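Windetti Household Handling Project

The Windetti Household Handling Project (often only "Windetti") is a student project in robotics at Goh College. It is run by the Catska robotics club, and its subject is how a machine can learn to handle clothes and other soft things at home. The project is open to second-year students and lasts from the spring term until August.

Background

The club was before known for its line-following cars. When the members changed to soft objects, they found that cloth was much harder to plan for than boxes or balls, as it takes a new shape every time it is lifted. For this reason the students record by hand first, with a gripper held like a tool, and only later write programs for an arm.

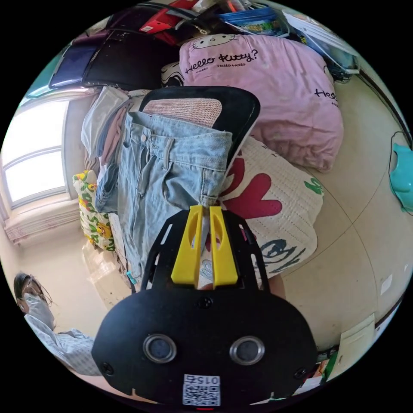 Recording takes place in furnished rooms and not in the school laboratory. The rules of the project say that a room should be left as people live in it, with its cushions, bags and chairs. Students work in teams of six, and each team keeps a written log called the Pevix sheet. It names the task, the garment and the person holding the tool.

Tasks

The task list has eight entries. The easier ones include taking trousers from the back of a chair and laying a garment flat. Harder ones ask for folding, or for passing a cloth from one hand to another.

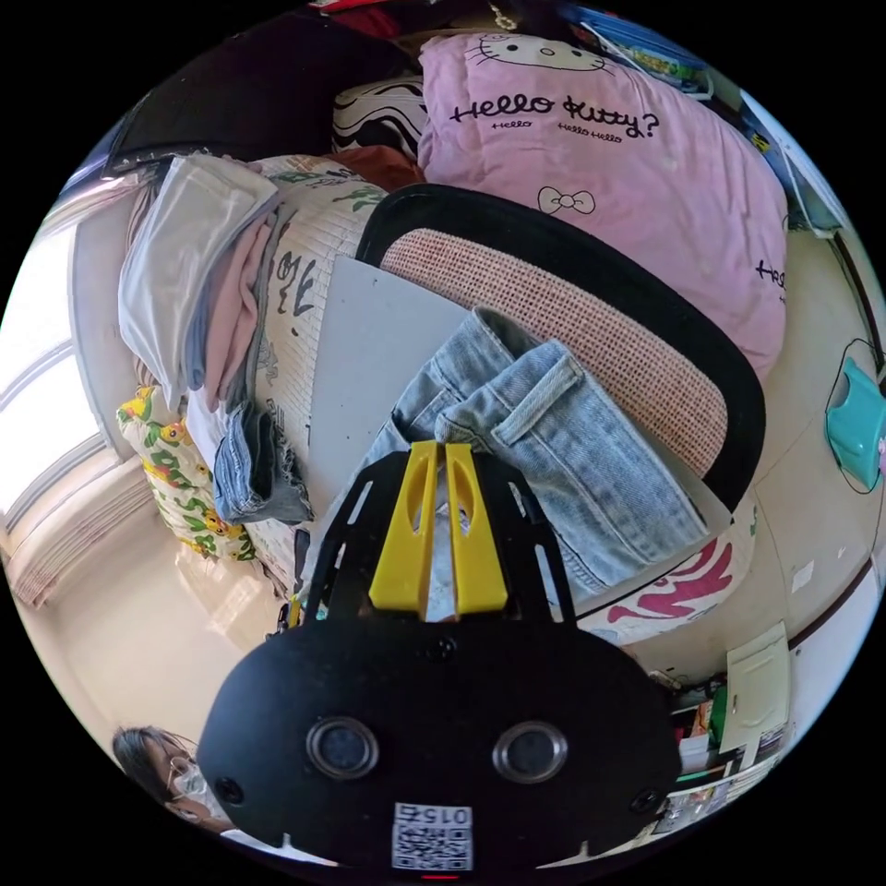 Denim is considered a middle grade of difficulty. It is heavy and keeps its fold well, but thick parts such as the waistband can slip out if the fingers close too late. Thin cloth is graded higher -- it bends under its own weight, and a corner is easily lost.

Tasks with two grippers were added in the second year of the project.

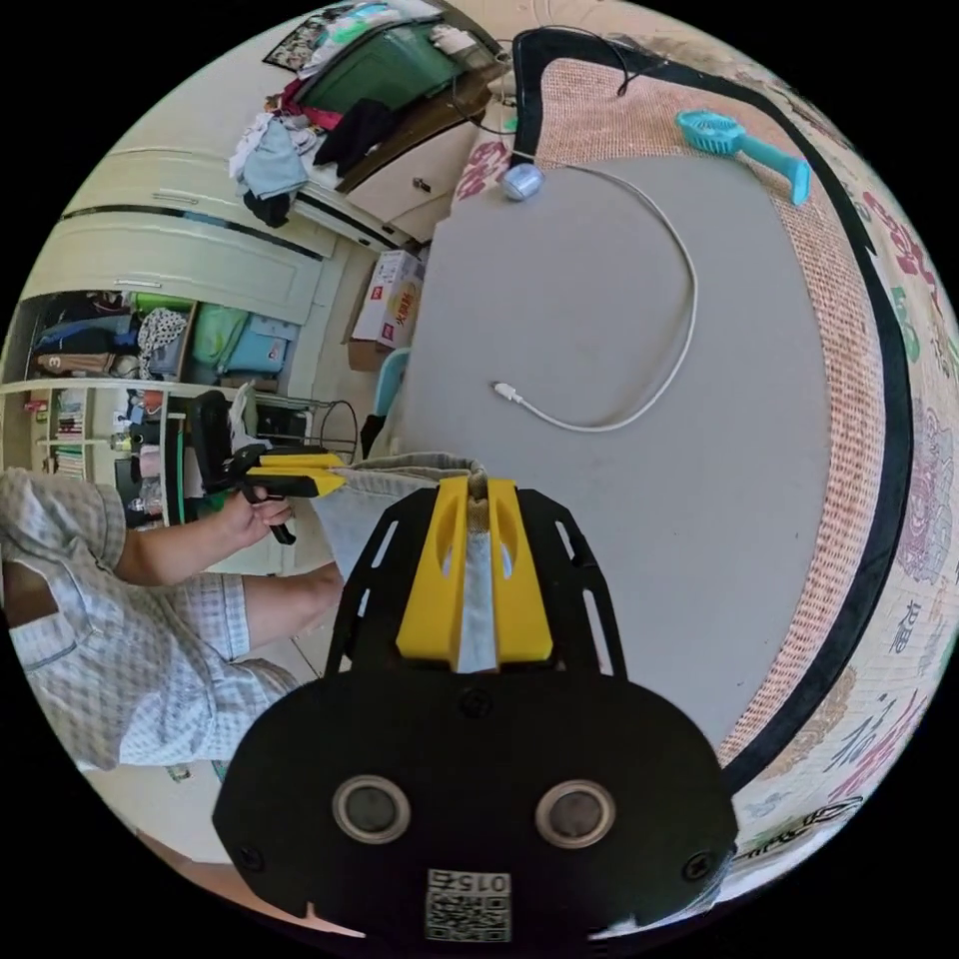
A team must complete seven tasks to pass. The common collection held more than 1000 recordings when it was last checked on Mon 5 May. Recordings with a missing log entry are kept apart and are not used for training.

Assessment

Marks are given for the log, for the recordings and for a short talk in August. The speed of the work is not marked.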